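Workshop notebook, Itineraries Desk
Entry of 1/5/24
Broltley program: review of land arrangements and packing guidance

The desk met this morning to go through the Broltley route before the revised text goes to Wunderlich for printing. The notes cover decisions taken and points left open. Colleagues are asked to add to them in the margin and to leave the original wording in place.

Transfers. The airport coach is to stay with Junix. Their confirmation reached us without the return times, and a second request has been sent. Until the times are in hand, the day sheet should read "morning departure" with no hour given. The previous sheet gave an hour that came from the November season and should not be reused.

Fimthorpe stop. Guests have 3 nights at the lakeside hotel, then move up to the mountain house. The hotel has agreed to hold larger bags while guests are on the mountain section. This was given by telephone only. Written agreement is needed before it appears in the brochure.

Altitude. The mountain house stands at 2,000 meters. The draft described the climb from the road as "a gentle stroll," and this has been struck out. Replacement wording: "a steady uphill walk on a stony path, with two places to rest." The health note should sit on the same page as the walk and no longer at the back with the insurance text.

Washing facilities. The draft says nothing of these, and past guests have written to us on the subject. Showers at the mountain house are shared and run on a token. Towels are supplied at the lakeside hotel but not on the mountain. Bed linen is supplied at both. The wording for the packing page was settled as follows: "Please bring one light towel and a sheet liner. Blankets are provided."
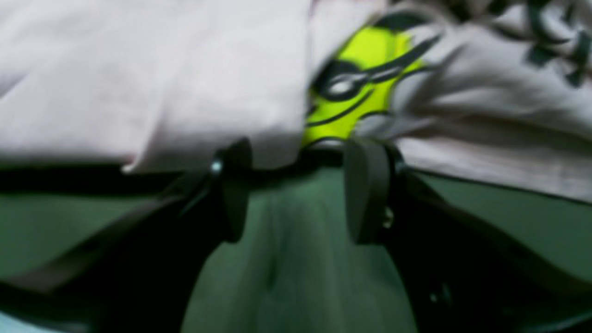 Pale cloth, soft folds, above the gripper fingers.

Packing page, other items. Laundry service at the lakeside hotel is returned the next day, so guests should not hand in clothing on their last evening. The line about formal dress at dinner is removed. A warm layer is to be listed for all seasons. The adapter note is correct as it stands.

Money. The mountain house does not take cards. Guests will need cash for tokens, drinks and the packed lunch. The question of a suggested amount was raised again. The desk's view is that we should print the house's own price list, dated, and let guests judge for themselves - the last suggested figure was out of date before the brochure was mailed.

Print run. 2,000 copies, as last season. Wunderlich will hold the price for 5 working days after the quotation. The map on the inside cover still shows the old ferry landing and must be redrawn before release.

Open points
Return times from Junix.
Written agreement on bag storage at Fimthorpe.
Current price list from the mountain house.
Corrected map, ferry landing.
Whether the rest day should come before or after the mountain section. Views were divided and no decision was recorded. The draft keeps it after.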